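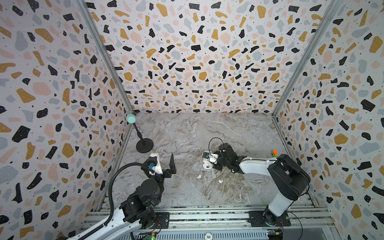
White box, marble floor, mint-green microphone.

So the funding letter came through in April and I still haven't written a word about it here, which is pretty bad even for me. We got it! Two more years for the coatings project, same lab, same leaky window, and a slightly better coffee budget if I get my way.

For anyone new, I work on thin layers that go on the inside of plastic bottles so oxygen stays out. My corner of it is the boring end — I put the film down, pull on it, and write down when it cracks. Sang-wook Han does the modeling over at Randwood and keeps telling me my cracks are in the wrong place. He may have a point.
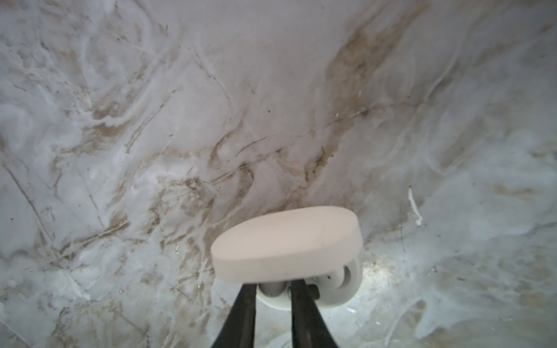

Anyway, the first batch under the new grant was 49 samples and I lost 15 of them to a bad pump seal. I was so mad I went home early and made soup. Pemby sent a new seal pretty fast (thank you, Pemby!) but it was the wrong size, so we waited all over again.

The good news is that the samples that made it look really nice under stretch. The old recipe gave up way too soon and this one just keeps going. I don't want to say more until Shin has repeated the runs on their machine, and they have a long line of people ahead of us.

Next up is the workshop at Trolallow, where I have a poster and no poster yet. If you're going, come find me — I'll be the one still fixing my axis labels.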